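**Parts counter notes, 9/26/20**

The Trola bilge pump switches are back on the shelf at the Hornbridge store. We ran out in May and the supplier in Trunmont was slow to ship over the summer, so thanks to everyone who waited. There are 22 in stock now and another box on order.

This is the same float switch we have carried before, with one change. The lead wires are longer, 50 inches in place of the old short ones, so on most boats you can bring the splice up out of the bilge without adding a piece in the middle. The bracket holes have not moved. If you are replacing an older Trola switch, the screws you have will line up.

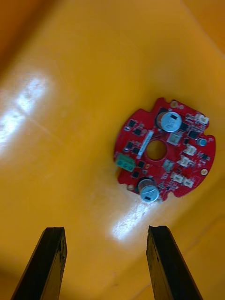

Please check the fuse when you change the switch. Glória Paiva at the service desk says almost 50 boats came through this season with a fuse too large for the pump, usually put in by a previous owner. The right size is printed on the pump label. If the label is gone, bring in the pump or the model number and we will look it up.

Use heat-shrink butt connectors for the splice, and tie the wires up high. Wire nuts and plain electrical tape don't last in a bilge. After the switch is in, lift the float by hand and listen for the pump, then pour in a bucket of water and let it run until it shuts off.

Simões hose clamps are also in, in all the usual sizes. The part number for the switch is 869, and you can order it by phone for pickup. The counter closes at noon on Saturdays through the end of the season. Returns on electrical parts need the unopened package and the receipt.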